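2020-10-03

Water softener log, day one of the new resin. 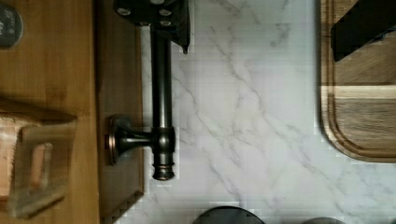

Bronze fixture on the marble counter.

Regenerated the Paucar unit at 5:40 this morning, before anyone needed the shower. The cycle ran long again. Brine draw finished on time, but the slow rinse kept going well past the setting on the card, so the timer in the valve head is either worn or set wrong. I will run it by hand until the replacement comes from Verklow. They quote February, which I do not believe.

Raw hardness at the outside tap: 234 ppm. After the softener, 40 ppm. Last week the second figure was much worse and the kettle had a crust on it. I would like it lower still, but the old resin was in there for eleven years and I am not going to complain about the first day.

Meter reading 2,221 at breakfast. The control is set to regenerate every 700 gallons, down from the old setting. Salt use will go up. I filled the tank to the second rib and wrote the level on the lid in pencil — the marker I used last time wiped off.

Amparo Vallejo called at noon about the well share. Her pressure drops when I backwash, and she wants a fixed hour for it. Agreed on early mornings, same as today. She has also had the Wustden filter housing crack on her, along the seam, same place as mine did. I gave her the part number for the heavier one.

Limescale on the bathroom fittings is a separate problem. Vinegar on a rag, ten minutes, rinse, dry. No scouring pad on the dark finishes. The shower head needed two rounds and three of the holes are still blocked. I will try a pin.

Left to do: drain line clamp, second hardness test after the dishwasher runs, find the bypass key. Checked the garage shelf for the key and it is not there. Rain from four o'clock on. Soup.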